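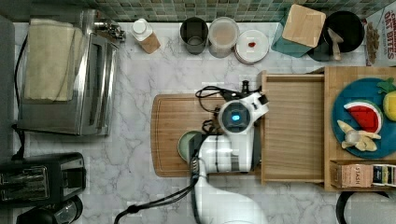
Wooden cutting board with a carved groove, on white marble with gray veining.

Print | E-mail
39 shares

How do I get onion smell out of a wooden board, and is it safe to oil it on marble?

Posted by Da-eun Byun

I have a wooden cutting board with a groove around the border. It was a gift in December and I've used it nearly every day. It now smells of onion and garlic all the time. I wash it with dish soap and hot water after each use and dry it with a towel. The smell goes away while it's wet with soap and comes back when it dries.

Last week I cut a melon on it and the melon tasted like onion, so I'd like to fix this before summer fruit takes over the kitchen.

I've read that I should scrub it with lemon and salt and then oil it. My counters are white marble and I rent. The lease says I pay for damage to the counters, and there is already one dull spot next to the sink that I think came from a lime. So I'm nervous about both the lemon and the oil.

What I'd like to know is what takes the smell out, which oil to use, and whether any of this can be done in a small apartment with no outdoor space. The board has never been oiled by me. The gift tag said Kerkham on it but there were no care instructions in the box. It also feels fuzzy in the middle where I cut the most, if that matters.

Seul-gi Nam

Keep the lemon off the marble completely. Marble is calcium carbonate and acid eats the polish. That dull spot is an etch, not a stain, and sealer doesn't prevent it. Sealer only slows down things soaking in. Vinegar does the same damage as lemon, so skip that too.

You don't need acid for this job. Use baking soda. Do it in the sink if the board fits, or on a folded towel with a baking sheet on top if it doesn't.

Wet the board on both faces first. If you only wet one side it can cup. Sprinkle baking soda over it, add enough water to make a paste, and rub it in along the grain with a stiff brush. Go around the groove with an old toothbrush. Most of the smell in a board like yours is sitting in the groove, where the juice collects and a flat sponge doesn't reach. Leave the paste on for 20 minutes, then rinse it well and wipe it.

Then stand it on edge to dry. Don't lay it flat on the counter. A board lying flat dries on top and stays damp underneath, and the damp side keeps the smell. I lean mine against the dish rack overnight.

Smell it the next morning. If it's still strong, do it again. Mine took two rounds after a bad year of kimchi.

The fuzz is raised grain. It does matter, as the loose fibers hold on to food. When the board is fully dry, sand the middle lightly with 220 grit, going with the grain, and wipe off the dust with a damp cloth. Don't press hard in one place or you'll make a dip and water will sit in it.

For oil, get food grade mineral oil from the pharmacy. It's sold as a laxative and it's cheap. Don't use olive oil or vegetable oil. They go rancid and then you'll have a different smell to write in about.

Oil will mark marble if it sits. It goes in and leaves a dark patch. Put down a trash bag cut open, then a few sheets of newspaper, then the board. Wipe a thin coat on with a paper towel, both faces and all the edges. Leave it overnight and wipe off whatever hasn't soaked in. On a dry board the first coat disappears fast, so plan on three or four coats over a week. After that, once a month is plenty. You'll know it's due when water stops beading.

Let it rest a full day after the last wipe before it goes back on the stone. I'd still put something under it, even a thin silicone mat.

Bayu Kwok

just buy a second board. one for onions and garlic, one for fruit. I burned a little mark in the corner of mine with a soldering iron so I can tell which is which. no amount of scrubbing gets it all the way out in my experience

also the dishwasher is a bad idea, I split a Gkikas board right down the glue line that way and it was not a cheap one

Na-rae Woo

I agree with most of what Seul-gi wrote and would add a few things.

If baking soda isn't enough, try coarse salt on its own, no lemon. Cover the board, leave it overnight, and brush it off in the morning. It pulls moisture out of the surface and a good part of the smell comes with it. Brush it into the trash and not across the counter, as salt grains can scratch a polished surface.

I use a board cream now, which is mineral oil with beeswax in it. I've had the Lisard one and the Fleltovex one and couldn't tell you the difference. It goes on thicker than plain oil and stays where you put it, which is easier over marble. Do the plain oil coats first and finish with the cream. It doesn't soak in well on a board that has never been oiled.

If you get a drip on the stone, blot it, don't wipe it. For a dark spot that has already soaked in, mix baking soda and water to a thick paste, spread it over the spot, cover it with plastic wrap and leave it a day. Let it dry out after you take the wrap off, then lift it with a plastic scraper. I had an oil ring from a bottle by the stove and it took three tries to fade.

For the etch by the sink, marble polishing powder will sometimes bring a small one back. My sister Ha-rang did hers in an afternoon. Try it somewhere out of sight first, and ask your landlord whether the counter is polished or honed. Polishing powder on a honed counter leaves a shiny patch that looks worse than what you started with. You might also take photos of the spot and send them in now, so there's a record of how big it was.

Bayu is right about having two boards. The fruit one can be small.

Comments (20)
Print | E-mail
Last updated: 02/07/2020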